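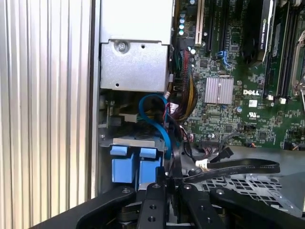
Condition checklist for framed prints, Skerndale sale room
Checked Mon 22 April, ahead of the Cudville viewing

Lot 149, color screen print on heavy paper, framed under glass

1. Frame joints tight at all four corners: Yes. There is a little play at the lower left if you really press on it, but it has been glued before and I would happily hang it.

2. Glass free of chips and cracks: Yes. One faint scratch near the top, and you have to tilt the thing toward a window to find it.

3. Hanging wire and rings: REPLACE. The wire is badly frayed on one side. Please use the heavier Stitura wire from the back room this time – the thin kind is fine for small pieces, but this one measures 28 by 48 inches and is a good deal heavier than it looks.

4. Paper flat, no waves or foxing: Mostly. A gentle ripple along the bottom margin, well away from the printed area, and two pale brown spots on the right that I have marked on the condition sheet.

5. Signature and edition number legible: Yes, both in pencil. The number reads 16 and is quite clear.

6. Gallery label on the reverse: Present, from the Chu gallery, lifting at one corner. Please don't tape it down, tempting as that is. Buyers do love an old label left alone.

7. Backing board: Later replacement, clean and sound.
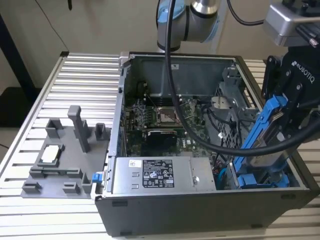
Open computer tower on its side, with a blue drive caddy held in the gripper at right.

8. Fit to hang: After item 3 is done, yes. Recheck the wire in September if the print is still with us.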